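Home | News | Technical Notes | Members | Archive | Contact

Bench Tops and Winter Humidity: Notes for Shared Workshops

The heating season starts in November for most of our member shops, and with it comes the yearly run of questions about bench tops that cup, joints that open and drawers that suddenly slide too well. The cause is nearly always the same. Heated indoor air holds less moisture relative to its capacity, wood gives up water to match, and the boards get narrower across the grain.

Solid tops move the most. A flat-sawn maple or beech top will shrink noticeably across its width between late summer and midwinter, while its length stays almost constant. Trouble begins when the top is fixed to the frame with screws in tight round holes. The frame rails hold their length, the top tries to shrink, and something has to give. Usually that is a glue line near the middle of the top, sometimes the screw itself.

The Saarinen building keeps a humidity log for its main room. Last winter the reading fell from 50 percent to the low twenties within the first weeks of heating, and two of the older benches opened at the glue joints. Both had been screwed down through the rails from below, with no allowance for movement. They have since been refitted with slotted holes and washers. The slots run across the grain, with the one fixed screw placed at the front edge so that all movement goes toward the back, away from the vise.

For tops wider than 70 centimeters we suggest figure-eight fasteners or wooden buttons running in a groove. Leave a gap between the button and the rail when fitting in winter, and a smaller one in summer. The common mistake is to fit everything snug in January and then find the top bowed upward by July.

Finish matters as well, though less than is often claimed. Oil slows moisture exchange very little. Film finishes slow it more, but only if the underside is coated too. A top sealed on one face takes up and loses water through the other, and it will cup even when the fasteners are correct. Several benches at the Risance site were varnished on the upper face only when they were built. The undersides are now being coated, and the cupping should be measured again in spring before anyone reaches for a plane.
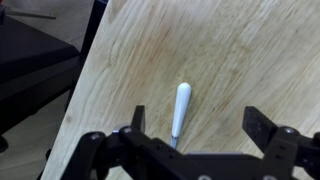
Photo: Rileck Workshop Newsletter

Color change is a separate matter from movement. Orange or brown patches on pale wood can come from old oil, from tannin reacting with iron, or from natural variation in the board. Iron stains tend toward blue-black on oak and gray on maple. Oxalic acid will lift most iron stains, but it must be rinsed off thoroughly and the dust must not be sanded dry without a respirator. Warm-toned streaks that follow the grain are usually best left alone.

Measuring is cheap. A basic hygrometer placed at bench height, away from the door and the heater, is good enough for trend readings. Check it against a second unit once a year. Shops that want to add moisture should do it slowly — a humidifier run at full output in a cold room will put condensation on the windows and rust on the cast iron before the wood has taken up much of anything.

The loan pool at Drunevis has one pin-type moisture meter available to member shops. Book it through the usual form, item 201, and return it with the spare pins in the case.

Recent items
Slotted Screws and Buttons: A Fitting Table
Coating the Underside of an Existing Top
Dust Collection: Duct Sizing for Small Rooms
Hide Glue in Cold Shops
Loan Pool List, Updated
Issue 92: Vise Jaw Alignment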